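Wedding open day at Suwannarat
20 December 2018

My daughter is getting married in April, and the venue she and her fiance booked held an open day for couples and their families. I went along because she had to work. 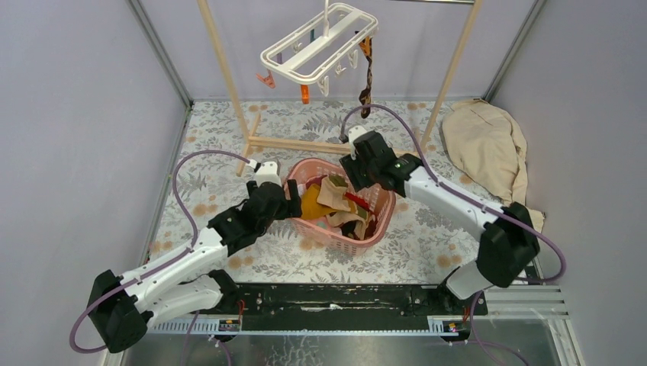 Suwannarat has one large hall and a smaller room at the side for the ceremony. There were 23 tables laid out by the vendors, mostly florists and caterers. Jérémie Boyer, who runs bookings, took a group of us through the building and answered questions for nearly an hour. The side room seats 17 a side, so our list will have to use the hall.

The quote for the day came to $3,381 without food. Chairs are included, linens are extra. Drotetard had the best cake samples - the lemon one especially - and will hold a date for 29 days with no deposit. Zavo prints invitations and place cards, but needs six weeks.

Parking is behind the building, entrance on the left. The music has to stop at eleven. I left with a folder of price sheets and two samples of ribbon.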